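Why Do Bowls Fit Inside Each Other?

Have you ever put a small dish inside a bigger bowl and watched it settle right in? That's called nesting, and it's a brilliant trick for saving space! Bowls are great at it - they're wide at the top and hollow in the middle, so there's room for a smaller one to sit inside. 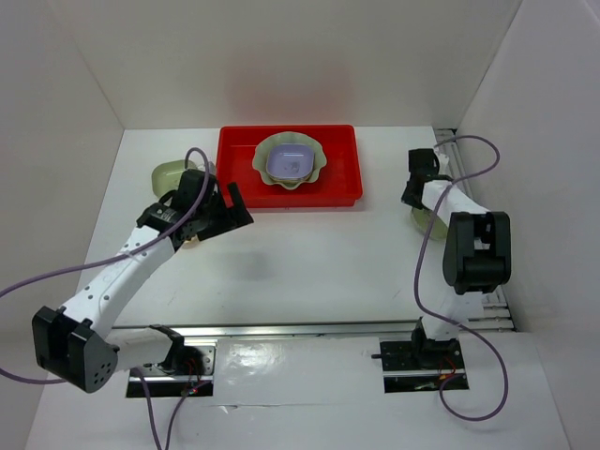 The shapes don't even have to match. A square dish can nest in a round bowl with a wavy rim, and the bowl can ride on a tray. The raised sides of a tray help stop things from sliding off when you carry it.

Try it at home! Ask a grown-up for 3 plastic bowls of different sizes. Which one has to go in first?

By Geetha Shetty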